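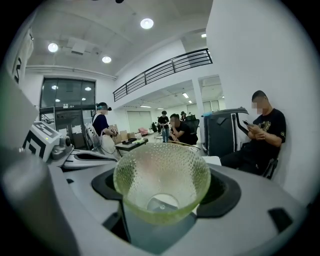
Jaruwan Kaewsai told me that once drinking glasses go cloudy in the dishwasher they are finished, and I should just buy new ones. I would like to check that before I throw out a whole shelf. We moved to Mostby in the spring and the water is a lot harder than what we had before. The kettle scales up fast, the faucets get a white ring, and now most of our everyday glasses look foggy. Some are plain and some have a bumpy pattern, and the bumpy ones are harder to wipe. I use all-in-one tablets and run the normal cycle. Is there a way to get them clear again, and do I need to add salt if the tablets say they already have it?

Posted by Müzeyyen Toprak, 4 May 2023

Stelios Vasilakis
It depends on whether you have mineral film or etching. They look the same from across the kitchen. Take one glass and soak it in plain white vinegar for 10 minutes, then rinse and dry it with a cotton towel. If the soaked part comes up clear, it was minerals and you can do the rest the same way. If it is still foggy, or you see a rainbow tint when you hold it to a window, the surface of the glass is etched and that does not come off.

For textured glass use an old soft toothbrush with the vinegar still on it. Don't use scouring powder. Keep vinegar away from anything with a gold or painted rim.

As for the salt, check what your machine's manual says. Ours has a softener tank with a dial for water hardness, and it had been left on the lowest setting by the last people. The salt in a tablet never gets into that tank. I fill ours with dishwasher salt (not table salt) and turned the dial up 2 steps. You can ask the water company for the hardness number – mine gave it over the phone.

Taner Tatlı
just wash them by hand, takes five minutes

Roswitha Kuhlmann
Agree with the vinegar test. I would add rinse aid even with the all-in-one tablets, and open the door when the cycle ends so the steam gets out. Also don't put glasses in with the pots on the hot cycle. I lost a set of wine glasses that way – they were etched and no amount of vinegar helped. Citric acid works too if you can't stand the smell. Mix it with warm water and rinse well after.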